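4.3 Recording a demonstration in the simulator

Complete section 4.2 (pairing the hand controller) before starting. The Comport service must be running on the operator's workstation.

1. Open the Feyisa task list and load the sorting task. Wait for the physics to settle.

2. Hold the controller level and press the clutch once. The simulated gripper now follows the hand.

3. Select the wrist view. Check that both fingers are in sight and that the small parts on the white plate can be told apart.

4. Press Record. Approach from above at low speed, with the jaws open.

5. Close on one part only. Lift it clear of the plate before moving sideways.

6. Release the part at the target and withdraw, then press Stop.

Note: Recording stops by itself at 2,000 time steps. A demonstration cut short in this way is stored but left out of training.

Note: Keep at least 15 accepted demonstrations per part. Delete failed attempts from the Review tab, as the trainer makes no distinction between good and bad grasps.

Caution: Do not release the clutch while the jaws are closed. The arm holds its last position, and the hand and gripper will be out of line when control resumes. If this happens, discard the recording and repeat from step 2.

Wrist view during step 4:
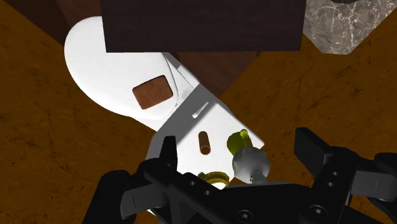
Kgomotso Nel: Step 5 could mention the finger force setting. With it at the default I kept pushing the smaller parts off the plate, and lowering it to 2 cured that.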